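**De:** Maja Gajewski
**Para:** lista de vecinos y hortelanos de Xaba
**Asunto:** Re: [xaba] Compost comunitario, ¿seguimos en invierno?
**Fecha:** 29 oct 2023

Hola a todos, y perdonad que conteste con tanto retraso, que entre las castañas, los nietos y el cambio de hora se me ha ido la semana entera.

Keabetswe Buthelezi escribió:

> Hola, buenas. Os pregunto porque es mi primer año en el huerto: cuando llegue el frío, ¿seguimos llevando los restos de cocina a la pila o se para hasta primavera? En casa juntamos bastante y me da pena tirarlo. Además, lo mío empieza a oler un poco a vinagre y no sé si es normal. Y otra duda: ¿las cáscaras de naranja valen o no? He oído de todo.
>
> Un abrazo,
> Keabetswe

Querida Keabetswe, ¡qué alegría que preguntes! La pila no se para nunca, o por lo menos no la hemos parado ningún invierno desde que estoy en Xaba. Se vuelve perezosa, eso sí, y hay mañanas en que una mete la mano y piensa que aquello está muerto del todo, pero por dentro sigue trabajando a su ritmo. Lo único que cambia en diciembre es que la volteamos menos, para no enfriarla, y le ponemos encima una buena manta de paja. Tumelo Zulu tiene balas guardadas y las reparte con mucha generosidad (gracias otra vez, Tumelo, que el año pasado nos salvaste).

Lo del olor a vinagre es casi siempre falta de aire y exceso de verde. Echa un buen puñado de hojas secas o cartón rasgado cada vez que vacíes lo de la cocina, y remueve un poco. Yo guardo siempre un saco de hojas al lado de la puerta – las del plátano de la plaza tardan muchísimo, mejor las del tilo – y así no tengo excusa.

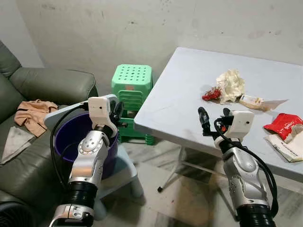

En cuanto a las naranjas, valen, pero troceadas y sin pasarse. Maarja Kütt las pone enteras y luego me las encuentro yo en mayo, intactas y azules (Maarja, sabes que te lo digo con cariño). La cáscara de huevo, bien machacada. El pan, mejor no, que atrae visitas. Y el poso de café, todo el que queráis: en el bar Ilham nos lo guardan si pasáis a recogerlo antes de las seis.

Aprovecho para recordar que el cedazo grande lo tiene Svetozár Kollár, y que quien quiera compost maduro para los ajos puede venir a por él. Hay casi 20 sacos listos, oscuros y sueltos, con ese olor a bosque que a mí me pone de buen humor para todo el día. Traed sacos vacíos para el cambio, por favor, que los del año pasado emigraron sin dejar dirección.

Y una cosa más, Keabetswe: si un día te apetece, te pasas por mi bancal y te enseño a distinguir cuándo está en su punto. Se aprieta un puñado y, si caen más de dos gotas, le falta seco. Por escrito parece muy complicado y es una tontería.

Un abrazo grande y abrigaos,
Maja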